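Unit 302: Fame, Place and the Public
Handout for week 2 - Houses that become attractions

Welcome back, everyone, and I hope you've all had a chance to look at the Padutano reading (it's a long one, I know, so do pour yourself a cuppa first). Our topic is what happens to a quiet street when a house on it turns up in a popular television program, and whose neighbourhood it is once the fans start arriving.

Our main case is Trimetti Terrace, the row used for the outside shots in the family comedy Vanex. The show ran for 13 seasons, and by the end of it the locals were seeing about 200 visitors on a fine January day.
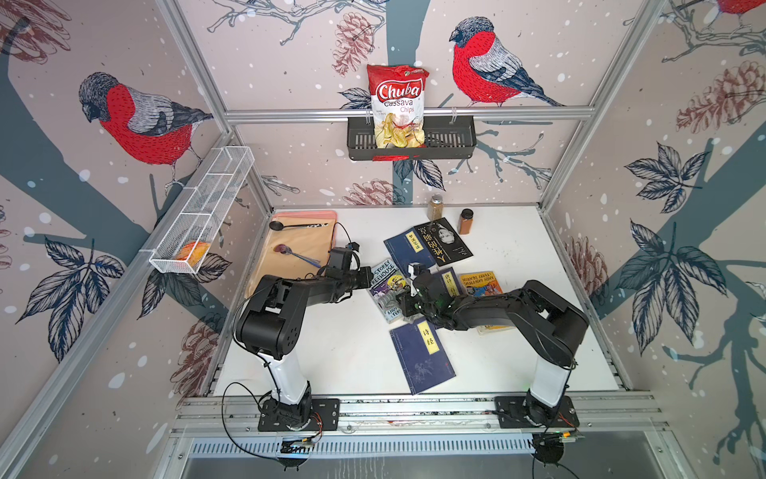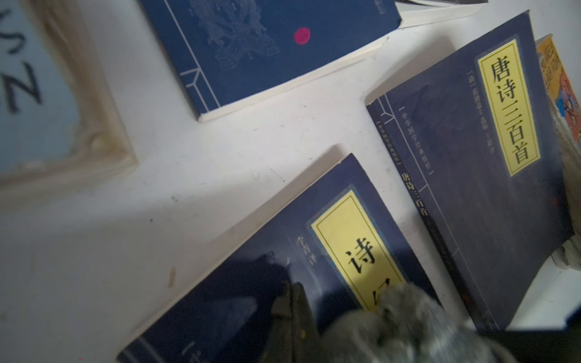
First picture: bullfinches and pine cones in a winter pattern. Second: a navy-blue paperback beside a framed board.

As you read, keep an eye on the language each side uses. Residents talk about driveways and noise, the fans talk about memories, and the production company talks mostly about its trademark - I find that colourful mixture rather lovely, even when they're all cross with each other.

For the tutorial, please bring a page of notes on the Mohmand chapter, where celebrity homes are compared with film sets built for touring.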